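Brarnell Desk Booking: Frequently Asked Questions

How do I book a desk at Larkham or Trerholm?
Sign in to the booking page, choose the site and floor, then select a desk shown in green. Bookings open at 6 am and can be made up to 3 weeks ahead.

Can I hold more than one booking?
Each account may hold 4 open bookings. A new one can be added once an earlier booking has been used or cancelled.

What is supplied at each desk?
Desks at Larkham have a mouse and mouse pad. Monitors and docking stations are fitted on the second floor only. Keyboards are issued from the store cupboard against your staff number.

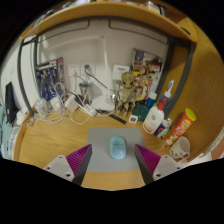
Mouse and pad on a desk.

The mouse pointer jumps or does not respond. What should I check?
Turn the mouse over and wipe the sensor with a dry cloth. Use it on the pad. If the fault remains, report it through the Fawzy help form, giving the desk number.

What happens if I do not check in?
The desk is released at 10 am. Two missed check-ins in the same month suspend advance booking until the month ends. Same-day booking still works.

Can I leave equipment overnight?
No. Desks are cleared at 7 pm. Lockers are available on both sites and take a four-digit code, which is reset every Friday.

Is there a limit on file storage for shared desk users?
Yes. The shared profile is limited to 3000 MB. Files above the limit are not copied between sites.

How do I cancel?
Open My Bookings and select Cancel. Cancellations made before 8 am on the day do not count as missed check-ins.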